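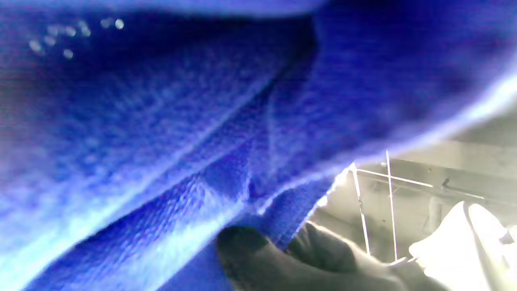 Blue cloth and a black glove at the Candier open day, 23/03/2024.

Ronja Skjelbred has spent most of her working life around laundry. She ran a hotel linen service before joining Candier, and she still talks about cloth the way a joiner talks about timber.

"A box keeps its shape when you pick it up," she says. "A shirt has a new shape every time, and the gripper has to cope with that."

The open day drew 80 visitors, many of them from care homes and small laundries. They were shown how people handle fabric, and how those movements are recorded to train the arms. Skjelbred says the team wants 4,000 recorded folds by September and has 2,000 so far.

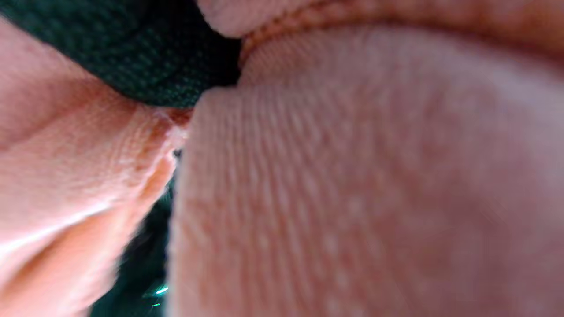 Learning from hands

Randi Rønning came from Trudodmont, a laundry firm in Cikstead. She was interested but careful.

"My staff can tell a thick knit from a thin one without looking," she says. "I asked how the machine would know, and I got a straight answer — at the moment it often doesn't."

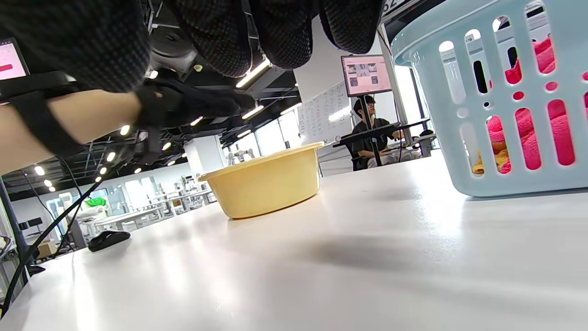

Skjelbred doesn't argue with that. Towels are the easy part, she says, and fitted sheets are still beyond them. The next version, called Bakke, will be tried on plain towels only.

Rønning has asked to come back when it is running. "I'd like to bring my own sheets," she says.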